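## 3. Sort the bits before you start

I do this on a bare tabletop every time now. My first go at a Skisen kit was on the lawn, and I spent most of September finding the pieces.

1. Turn the water off at the mains.
2. Tip out the small fittings and keep them together. You want the little valve with the black handle, the chrome tee and the white half-ring clip.

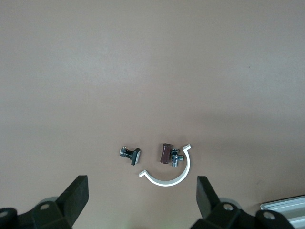
3. Work the black handle back and forth a few times. If it feels gritty, rinse it and try again.
4. Wind tape onto the valve's silvery thread - clockwise, looking at the end - and stop after 2 turns. I used to do more, and Clive Bloxham talked me out of it.
5. Thread it in by hand first, then give it a gentle 90 degree nip with the spanner.

**Caution:** Don't lean on the chrome tee with bare spanner jaws. Wrap it in a rag or you'll ruin the colour and shine.

**Note:** Grerkwood sells spare clips if yours snaps.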